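Recording at home for Rundham: your questions

I coordinate the home recordings for Rundham, and these are the things people write to me about most. If yours isn't covered, drop me a line (mornings are best!).

Do I need to be good at folding?
Nope! Fold the way you do on any laundry day. The model learns from lots of ordinary hands, and if everyone's corners matched perfectly it would learn a lot less.

How many folds do you want from me?
One set is 300 takes, and you can spread it out however you like. We have 2697 on the server so far, 1161 of them from the Grusberg homes.

Can I work on my bed, or do I need a table?
A bed is great. Striped sheets, flowery covers, other cloths lying nearby, all fine, please leave them.

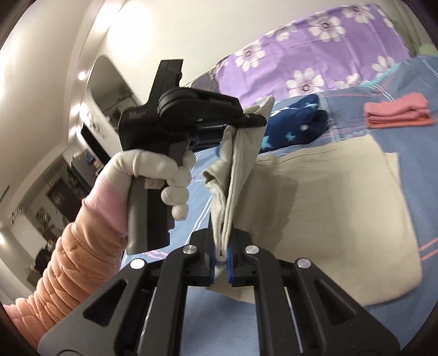
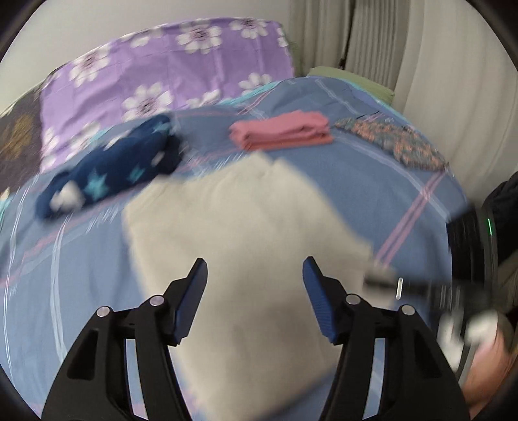
Miah wrote in to say that the bed was easier on the back once the cloth was pulled closer, but that two grippers kept bumping in the middle until the folds got slower. Slower is fine with us, so take your time.

What if I drop the cloth?
Keep going and pick it up again. We want those takes too. Only delete one if you had to stop partway.

Can I wear gloves?
Sure, as long as you can work the grip comfortably.

When do I send everything in?
Any time before the end of July. The Pelier uploader takes 13 takes per batch, so start it before bed and let it run.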